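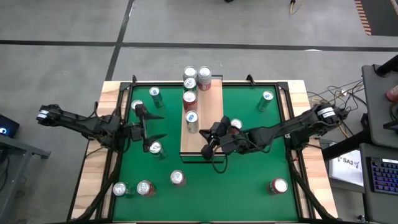

Hằng Hầu replied:
If it's your first resin kit, leave the Drullero walker in the box and get a Pirkenau. Anything from the 600 range will do. The parts fit, the instructions are in the right order, and you won't spend a weekend filling a gap in the hip you could post a letter through.

11 likes

gluefinger replied:
Disagree. I started on a Drullero and I'm still here, minus some skin. You learn more from a bad hip joint than from a good one. The Pirkenau stuff falls together so nicely that you come out the other end knowing how to open a bag.

Hằng Hầu replied:
Knowing how to open a bag and having a finished model on the shelf. I've got two Drulleros in the cupboard with no legs and I don't think of them as lessons.

Đạt Trương replied:
Before either of you frightens the poor man off, what did he want to know? The original post said he'd got the walker as a present and was asking about primer. So he has the kit. The ship has sailed, on its one good leg.

For primer - wash the parts first. Warm water, washing-up liquid, old toothbrush, leave them overnight. Then the Trendach grey in thin coats. I do two and then go and find something else to do, or I do a third and regret it.

16 likes

mossop_kits replied:
Trendach grey is fine but it goes on a bit grainy if your shed is cold. Mine is always cold. I switched to the Gashi brush-on in November and haven't gone back.

Đạt Trương replied:
Brush-on primer on a model with that many rivets? You'll have filled half of them in by teatime.

mossop_kits replied:
Thin it. There are 170 rivets on the back plate and I can still see every one of them, which is more than I can say for the ones I sprayed.

gluefinger replied:
You counted the rivets.

mossop_kits replied:
It was a long Thursday.

Hằng Hầu replied:
One thing for the original poster, if he's still with us. Pin the ankles. Superglue alone won't hold them, whatever the leaflet says. A bit of paper clip, a hand drill, go slowly. The foot is solid and the leg is hollow, so drill the foot first and mark the leg off it with a dot of paint.

tinpot_hero (original poster) replied:
Still with you. Parts are washed. I've glued the left foot to the right leg, so I'd like to hear more about this hip if anyone has a moment.

gluefinger replied:
Put it in the freezer for an hour and then twist. Sometimes the glue lets go. Sometimes the ankle does, and then you'll be pinning it anyway.

Đạt Trương replied:
Wear gloves for that. And do the hip last, with the putty, when you're in a good mood.

Share this thread (11) | 14 replies
Contact the moderators | Back to top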